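I promised myself to write in this diary in English until the end of the year, also on the days when I am tired. Today I am tired, but it was a good day for food, so I will write.

I woke up at five because the dough was calling me. I had left it in the refrigerator for the night, covered with a wet towel, and I was afraid that it would dry on the top. It did not dry. It had grown up to the edge of the bowl and it smelled a little sour, like my aunt's kitchen in the winter. I am making burek again. I have made it every week since March and I am still not satisfied with it, but I am less ashamed than before.

The recipe is from the bakery Vasić, where I worked for two summers when I was a student. It was never written down for me. The owner showed me with his hands and said "until it is enough," and this was the answer for the flour, for the water and for the salt. So I have been building it back from memory. Now I have this: 400 grams of flour, a bit more than half of this weight in warm water, salt, one spoon of vinegar, and oil for the resting. For the filling I use 400 grams of cheese, the white one, quite salty, and two eggs. I used to put three eggs, but then the inside becomes like an omelet and it does not melt together with the pastry.

The stretching is still the hard part. I put a clean sheet over the table and flour on the sheet, and I walk around the table and pull with the back of my hands. In Vasić they threw the dough in the air and it came down as big as a tablecloth. I tried this one time in April and I prefer not to describe it. Today I had two holes only, both near the corner, and I folded the corner inside so they are hidden. When I lifted the sheet a little I could see my own fingers through the dough. I stood there for a moment and was very proud, alone in the kitchen with flour on my socks.

Then I made the mistake with the oven. My oven speaks in Fahrenheit, and I am still thinking in Celsius. 400 is what I wrote on the paper which hangs on the cabinet, but I was looking at the paper for the bread and I put it much higher. After ten minutes I smelled it. I turned it down and put foil over the top, and in the end it was dark brown in the middle and golden at the sides. The bottom was good. The bottom is the real test, the owner always said so, and he turned each pan over to look.

At lunch Audrey-Anne Petrenko came for her piece. She lives downstairs and she has been my taster since the beginning. Her grandmother made something similar with potatoes, and she compares everything with this. She ate standing up, as always, and said that the pastry was the best until now but the cheese was too shy. I asked what is a shy cheese. She said it is a cheese which waits for somebody else to talk. I wrote this on the paper on the cabinet, next to the temperature. I think she is right. The Clorier cheese which I buy at the corner is cheap and clean, but it has no character. The next time I will mix it half and half with the one in brine from the market, even if the line there is long and the seller is rude.

We drank yogurt with it, the thin one. Audrey-Anne wanted hot sauce on hers. I gave it to her and looked at the window.

She also asked me again why I do not sell it. There is a small fair in the old Indanix building, with tables for people who cook at home, and she has the form already. A table costs 40 dollars for the day. It is not much money, but I would need to make six pans at least, and I have two pans and one slow oven. I would also need to speak with people all day, and I get tired from speaking faster than from stretching. I said I will think. She put the form on the refrigerator with the magnet and said that thinking is done better when you can see the thing you think about.

After she left I washed the sheet by hand. The flour makes glue in the washing machine, I have learned this already and I do not need to learn it again. Then I slept for one hour, which I did not plan — I only sat down to take off my shoes.
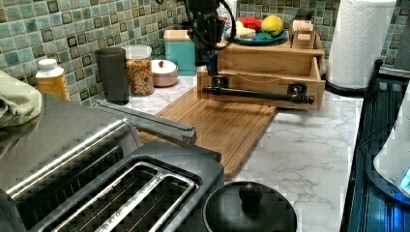 Nondeck, September 9, 2026

I am putting the date only here because I always forget it at the top, and now it is evening and I have started again with a second cup of tea. My teacher used to say that a diary without a date is only a complaint.

For dinner I did not want any more pastry. I made a tomato salad with a lot of onion and ate it with the old bread, toasted in the pan with a little oil. I squeezed lemon on it instead of vinegar, and it was better than I expected. In my family lemon was for tea and for fish, and a person who put it on tomatoes would be asked if she is feeling well. But the tomatoes now are so sweet that they need something sharp against them. I will buy more tomorrow, before the good ones are finished.

While eating I read the form from the fair. It asks for the name of the dish, the list of what is inside, and "a short story of your food." The last one has four lines. I tried to write it on the back of an envelope. First I wrote about the bakery, and it was too long. Then I wrote only "cheese pie, thin dough, made by hand," and it was too short and also sad. I would like to write about the owner turning over the pans, but I don't know how to explain in four lines why this was beautiful. He held the pan with a cloth, he put a board on it, and then it was one movement, very quick, and steam came from everywhere. He looked at the bottom and nodded, or he did not nod. On the days he nodded we could eat the broken pieces.

Maybe I write just this.

There are three pieces left for tomorrow. I have put them in paper and not in plastic, so the crust will stay as it should. In the morning I will warm them in the dry pan, slowly, with the bottom down. I must also buy vinegar, eggs, the brine cheese and a second packet of flour, and move the oven paper to a place where I cannot confuse it with the one for bread.

The form is still on the refrigerator. I filled in my name, with pencil.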